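Dreltbridge shared shop, bench notes, April

Got in a little after 9 with coffee on my mind, so this was always going to be a coffee machine day. The goal for now is small: get the right hand of the Hayat build up to the little black knob on top of the steel machine without knocking into the housing on the way. No pushing or turning yet, just the approach!

First thing, I redid the wrist cable. It kept tugging when the forearm rolled, so I gave it more slack and did the collar up by hand (no pliers, please, I chewed up the last one). Then I went through the Okuteck finger presets and threw out 2 that curled the fingers too early. What's left is the dumb flat reach, all four fingers straight and together, and I like it a lot better. Waypoint file is demdale_reach, start from line 248 if you want to skip my homing stuff. 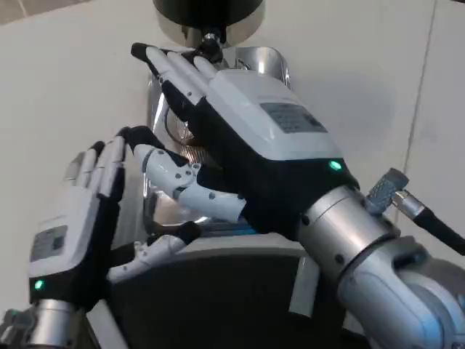
Right hand coming in to the knob, left hand held up on the other side. Green LEDs on both.

The thumb is what worries me. It sits low under the fingers, and I keep wanting to tuck it in before the wrist drops any further, but then the preset fights me and I lose the straight fingers. Might be easier to raise the whole approach by about 2 cm and come down from there. Shiny steel is also a pain for the depth readings, so I may stick some matte tape on the front and see if the numbers calm down.

To do: thumb offset, tape, save the left arm's parking pose under a name somebody else can find. And please leave the machine where it is on the counter, I measured everything from that spot.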